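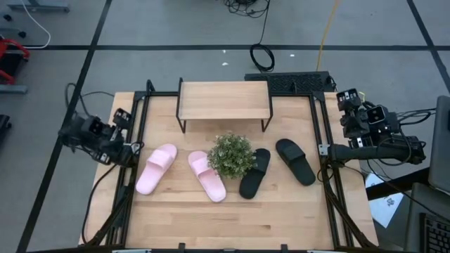 Sandalen und Grünpflanze auf dem Tisch, dahinter ein kleines Regal

Zweckverband Hallenbad Stestden
Niederschrift über die öffentliche Sitzung der Verbandsversammlung
Februar 2019

Vorsitz: Sota Shimada, Verbandsvorsteher
Anwesend: die Vertreterinnen und Vertreter der Mitgliedsgemeinden Stestden und Rornemine gemäß Anwesenheitsliste (Anlage A)
Ferner anwesend: die Betriebsleitung, die Schriftführung, für das Ingenieurbüro Siregar die Projektleitung (zu TOP 3)
Entschuldigt: ein Mitglied der Gemeinde Rornemine; die Stellvertretung ist anwesend

TOP 1 Eröffnung und Feststellung der Beschlussfähigkeit

Der Verbandsvorsteher eröffnet die Sitzung und begrüßt die Anwesenden sowie die erschienenen Zuhörerinnen und Zuhörer. Er stellt fest, dass form- und fristgerecht geladen wurde und die Versammlung beschlussfähig ist. Auf Antrag der Gemeinde Rornemine wird der Punkt „Belegung durch die Schulen“ vor die Gebührenordnung gezogen. Weitere Änderungen zur Tagesordnung werden nicht gewünscht.

TOP 2 Genehmigung der Niederschrift der Sitzung vom November

Zur Niederschrift liegt eine schriftliche Anmerkung vor. Unter dem damaligen TOP 5 muss es „Nichtschwimmerbecken“ statt „Lehrbecken“ heißen. Die Niederschrift wird mit dieser Berichtigung einstimmig genehmigt.

TOP 3 Sanierung der Lüftungsanlage

Die Projektleitung des Büros Siregar trägt den Sachstand vor. Die Zuluftkanäle über dem Schwimmerbecken wurden während der Schließzeit geöffnet und untersucht. Im südlichen Abschnitt ist die Beschichtung an mehreren Stellen unterwandert, die Tragkonstruktion selbst zeigt keine Schäden. Das Büro empfiehlt, den südlichen Abschnitt vollständig zu erneuern und den nördlichen Abschnitt zu reinigen und neu zu beschichten. Die Arbeiten können in der Sommerschließung ausgeführt werden, sofern die Ausschreibung bis Ende des Frühjahrs veröffentlicht ist.

Aus der Versammlung wird gefragt, ob auch die Umkleiden an die neue Anlage angeschlossen werden. Die Projektleitung verneint dies. Die Umkleiden verfügen über ein eigenes Gerät, dessen Austausch im Wirtschaftsplan des Folgejahres vorgesehen ist. Ein Vertreter der Gemeinde Rornemine bittet darum, beide Maßnahmen in der Ausschreibung wenigstens als Option zu verbinden. Die Betriebsleitung sagt zu, die vergaberechtliche Zulässigkeit zu prüfen.

Auf Nachfrage wird weiter ausgeführt, dass die Luftfeuchte in der Halle derzeit von Hand nachgeregelt wird. Das Personal trägt die Werte zu Beginn und Ende jeder Schicht in das Betriebstagebuch ein. Das Tagebuch kann von den Mitgliedern der Versammlung nach Anmeldung eingesehen werden.

Beschluss: Die Verbandsversammlung nimmt den Bericht zur Kenntnis und beauftragt die Betriebsleitung, die Ausschreibung auf Grundlage der Empfehlung des Büros Siregar vorzubereiten. Die Vergabe bleibt der Versammlung vorbehalten.
Abstimmung: einstimmig

TOP 4 Belegung durch die Schulen

Die Grundschule Rornemine hat beantragt, die bisherige Schwimmzeit am frühen Nachmittag auf den Vormittag zu verlegen. Die Schulleitung begründet den Antrag mit dem geänderten Fahrplan der Buslinie nach Stestden. Die Betriebsleitung legt einen Belegungsplan vor, nach dem der Wechsel möglich ist, wenn der Frühschwimmkurs des Vereins Peltbridge eine halbe Stunde früher endet. Der Verein hat sein Einverständnis schriftlich erklärt, bittet jedoch darum, dass die entfallende Zeit am Abend ausgeglichen wird.

In der Aussprache wird auf die Belastung der Abendstunden hingewiesen. Schon jetzt teilen sich dort die öffentlichen Badegäste und die Vereine das Schwimmerbecken. Mehrere Mitglieder halten eine zusätzliche Bahn für den Verein nur außerhalb der Ferien für vertretbar. Der Verbandsvorsteher schlägt vor, die Regelung zunächst bis zum Ende des Schuljahres zu befristen. Dem wird nicht widersprochen.

Beschluss: Dem geänderten Belegungsplan wird bis zum Ende des Schuljahres zugestimmt. Der Verein Peltbridge erhält außerhalb der Ferien eine zusätzliche Bahn am Abend.
Abstimmung: angenommen bei einer Enthaltung

TOP 5 Änderung der Gebührenordnung

Die Betriebsleitung erläutert den Entwurf. Die Einzelkarte für Erwachsene soll künftig 6 Euro kosten. Die Ermäßigungen für Kinder, Auszubildende und Menschen mit Behinderung bleiben dem Grunde nach unverändert. Neu aufgenommen wird eine Kaution von 100 Euro für die Überlassung des Schlüssels zum Vereinsraum. Anlass sind wiederholt verspätete Rückgaben.

Eine Vertreterin der Gemeinde Stestden hält die Kaution für kleinere Gruppen für zu hoch und beantragt, sie zu halbieren. Die Betriebsleitung verweist auf die Kosten eines Austauschs der Schließzylinder. Der Änderungsantrag wird mehrheitlich abgelehnt.

Beschluss: Die Gebührenordnung wird in der Fassung des Entwurfs beschlossen. Sie tritt mit dem Ende der Sommerschließung in Kraft.
Abstimmung: mehrheitlich angenommen

TOP 6 Haus- und Badeordnung

Die Regelung zum Schuhwerk wird redaktionell überarbeitet. Der Barfußbereich beginnt nach dem neuen Wortlaut an der Innentür der Umkleiden. Badeschuhe sind dort gestattet, Straßenschuhe sind im Schuhregal des Vorraums abzustellen. Die Haftung für abgestelltes Schuhwerk bleibt ausgeschlossen. Auf Hinweis aus der Versammlung wird das Wort „Badeschlappen“ durchgängig durch „Badeschuhe“ ersetzt.

Beschluss: Die geänderte Haus- und Badeordnung wird mit der genannten Anpassung beschlossen.
Abstimmung: einstimmig

TOP 7 Gestaltung des Eingangsbereichs

Für Sitzgelegenheiten und Bepflanzung im Eingangsbereich stehen im Wirtschaftsplan 2000 Euro zur Verfügung. Die Betriebsleitung schlägt vor, die vorhandenen Bänke aufzuarbeiten und die Mittel im Übrigen für pflegeleichte Topfpflanzen zu verwenden. Echte Pflanzen kommen wegen der gechlorten Luft nur vor der Glastrennwand in Betracht. Die Gießdienste übernimmt das Kassenpersonal.

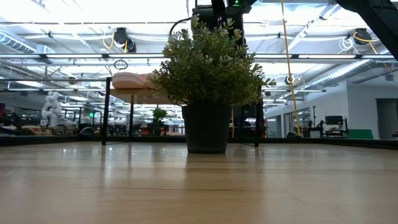
Topfpflanze in dunkelgrauem Topf

Ein Mitglied regt an, auf größere Kübel zu verzichten, damit die Durchfahrt für Rollstühle und Kinderwagen frei bleibt. Die Betriebsleitung nimmt die Anregung auf und wird die Aufstellung mit der Brandschutzbeauftragten der Gemeinde Stestden abstimmen. Eine Beschlussfassung ist nicht erforderlich.

TOP 8 Mitteilungen und Anfragen

a) Die Stelle einer Fachkraft für Bäderbetriebe ist erneut ausgeschrieben. Auf die erste Ausschreibung ging keine geeignete Bewerbung ein.

b) Der Wärmetauscher des Nichtschwimmerbeckens wurde instand gesetzt. Die Abrechnung liegt noch nicht vor.

c) Aus der Gemeinde Rornemine wird nach der Beleuchtung des Fahrradabstellplatzes gefragt. Zuständig ist der Bauhof Stestden. Der Verbandsvorsteher wird die Anfrage weiterleiten und in der nächsten Sitzung berichten.

d) Ein Zuhörer erkundigt sich nach der Gültigkeit bereits erworbener Mehrfachkarten. Die Betriebsleitung teilt mit, dass diese auch nach der Gebührenänderung ohne Aufzahlung verwendet werden können.

Weitere Wortmeldungen liegen nicht vor. Der Verbandsvorsteher schließt den öffentlichen Teil der Sitzung. Über den nichtöffentlichen Teil wird eine gesonderte Niederschrift gefertigt.

gez. Sota Shimada, Verbandsvorsteher
gez. Schriftführung

Anlagen: A Anwesenheitsliste, B Bericht des Büros Siregar, C Belegungsplan, D Gebührenordnung, E Haus- und Badeordnung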